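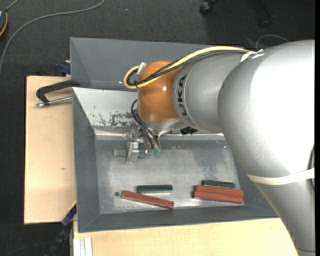 Take 60. Sumaiya had the remote in both hands, thumbs cramping. Down a bit. Left. No, her left, not the arm's.

"It's watching you hesitate," Gusov said from the door.

"It's recording me hesitate. Diffrent."

She wanted the gray-green block. Just the gray-green one, out of the bin, over to the other bin, let go. A two year old could do it. The arm had to see her do it 700 times before Arthorpe would sign, and they wanted it by April.

Finger down. Too far. Scrape. New scratch in the metal, add it to the rest.

Back up. Breathe. Again.

Her mother used to hold her wrist like this, teaching her to write. Not the pen, the wrist. Sumaiya had hated it, had pulled the other way on purpose, and still she made her S's exactly like her mother's. Crooked at teh top.

She eased the stick over. Closed. Felt nothing, obviously, you never do.

"Got it?" said Gusov.

"Shh."

She lifted. A little crooked, the way she did everything, and pressed save.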